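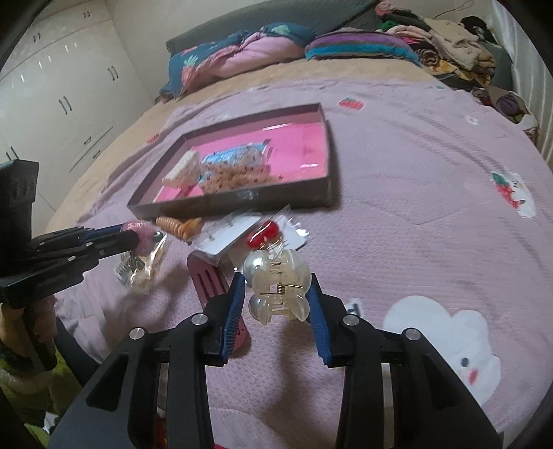 Claw hair clip in pearly cream, waffle-weave style blanket

Tirside Tabletop Voting Screen
By Fladevwood

Item 182
Sold in packs of six
Usually ships in two business days

If you have ever run a local election out of a school gym or the back half of a library, you know how much of the day comes down to furniture. People come in from the parking lot, they find their line, they get a ballot, and then they need a spot where they can fill it in without feeling that the neighbor is reading over their shoulder. The Tirside is our tabletop screen for exactly that moment, and we have been making it, in one form or another, for 11 years now.

It's a three-sided folding screen that stands on any ordinary table. You open the wings, press the two feet into their slots, and it stays put, even when somebody leans on it to get their reading glasses out of a bag (they will, and please let them). The panels are corrugated plastic, stiff enough to stand straight through a long primary day and light enough that one person can carry a full pack in from the car in one trip.

We changed a few things with the current version, most of them because customers wrote to us. The back panel is taller than it used to be. The bottom edge has a soft rubber strip so it doesn't slide on those shiny cafeteria tables. And the sample ballot pocket, which used to be on the left, is now in the center of the back panel where left-handed voters can see it as easily as everyone else. We should have done that one years ago.

What comes in the pack

Six Tirside screens, folded flat
Twelve press-in feet
Six clear sample ballot pockets
One carry bag with a shoulder strap
One setup card, printed large

Pens and ballots are not included. Tethered pens are sold separately under the Plistel name, and they clip onto the right or left wing, whichever you like.

Choosing between the Tirside and the Siu

We get this question a lot, so let us try to be useful about it. The Siu is our standing booth, with its own legs and its own writing shelf. It looks more official, and in a big hall with a long line it moves people along nicely. It also takes up a good deal of room in a closet for the rest of the year. The Tirside needs tables, but most polling places already have those, and plenty of voters would much prefer to sit down. Many towns end up buying both – a row of Siu booths along the wall and a table or two of Tirside screens for anyone who wants a chair. If you are outfitting a small precinct, a union vote, a student government race or a party caucus, start with the Tirside and see how you get on.

A word about accessibility. A screen placed on a table with open knee space works well for many voters who use a wheelchair, and there is nothing on the Tirside that blocks that space. The table itself is up to you, though, and so are the rules in your state for table height, aisle width and the distance between voters. Please check with your election office before you order, particularly if you are replacing booths that were already approved.

Setting up

Take the screens out of the bag and lay them flat with the logo side down. Open the wings, turn the screen upright and push a foot into each slot until it clicks. Slide your sample ballot into the pocket from the top. For taking down, do the same things backward, and give the feet a good wiggle before you pull.

Cleaning

Warm water, a little dish soap and a soft cloth will do it. Pen marks come off with rubbing alcohol. Tape residue is more stubborn, so use painter's tape if you have to hang a notice on the panels. Let everything dry before it goes back in the bag, or you will be met by a rather sad smell in December when somebody needs the screens for a special election.

From a customer

"We used these for our charter vote and again for the school board runoff. I set up the whole room myself before the coffee was ready. The only thing I would ask for is a second bag, so we can split a pack between two sites." – Érica Macedo, town clerk

The extra bag is now available as an add-on. Thank you, Érica!

Ordering

We accept purchase orders from towns, counties, schools and unions. Custom printing on the outer panels is available, but we do not print candidate names, party names or slogans on voting screens. Replacement feet and pockets are sold singly, and they fit all earlier Tirside screens except the very first cardboard ones.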